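Speaker notes, Wednesday, August 1, 2018
Talk: Teaching a robot arm by hand and by remote control

Slide 1. Say good morning, wait for the door to close. Say the name of the project slowly: Femik. We began it in April in the Urkutska lab, in simulation.

Slide 2. Two ways to show a task. In the first, you hold the arm and move it yourself. In the second, you sit at a desk and the arm follows your controller. With a simulated arm only the second way is possible, so today I speak mostly of this one.
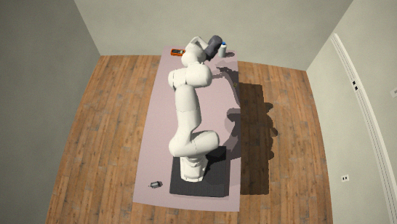

How many demonstrations does one task need? For our simplest pick and place we stopped at 30, and for the harder tasks we recorded many more.

Do not read the table of numbers. Say only that we recorded 946 demonstrations and kept 589. The others were removed for long pauses, or the operator dropped the object and tried again. Maybe we removed too many - I will come back to this on slide 6.

Slide 3. Speed of the operator. New operators move one axis, stop, then move the next axis. The policy learns also the stops. We ask them to practice with the Totar controller before we record anything. (Drink water.)

Slide 4. Small objects. When a block must be picked up, the last few centimeters decide everything. The operator has to judge depth on a flat screen, and this is difficult. Moving straight down from a point over the block is slower, but easier to repeat.
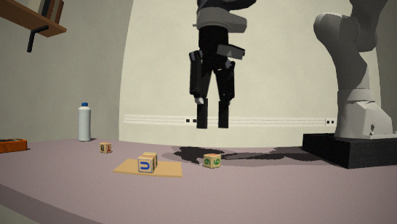
Lougher wrote to us after the first version of this talk that straight down is a habit of the operator, and the robot should also see bad approaches and how to correct them.

I agree with half of it. We have now 4 operators who record corrections on purpose, and I can show one curve, no more.

Slide 5. Play the curve. If the projector fails, go to slide 6.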